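Corn in the toaster oven, a thread! 🌽 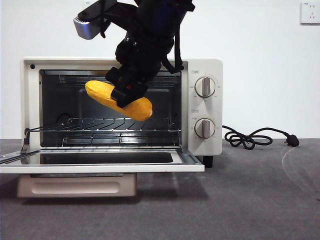 **1/** I grew up boiling it and I'm never going back. Little cream oven, whole cob, straight in. Gladys Ospina put me on to this in October and I've had it twice a week ever since.

**2/** I set mine to 220 and leave it almost 36 minutes. Yours may run hotter (small ovens are all over the place), so have a peek at 25ish!

**3/** No foil! I did foil the first few times and it came out steamed, lovely but a bit pale. Bare on the rack you get those toasty brown patches.

**4/** Lay it on the slant if your cob is a long one. Mine never want to fit straight.

**5/** Butter, salt, loads of lime. Octavio Quispe swears by mayo and chilli and I'm trying that on Friday.

**6/** Oh, and empty the crumb tray first. Old toast crumbs at that heat smell awful, ask my smoke alarm 😅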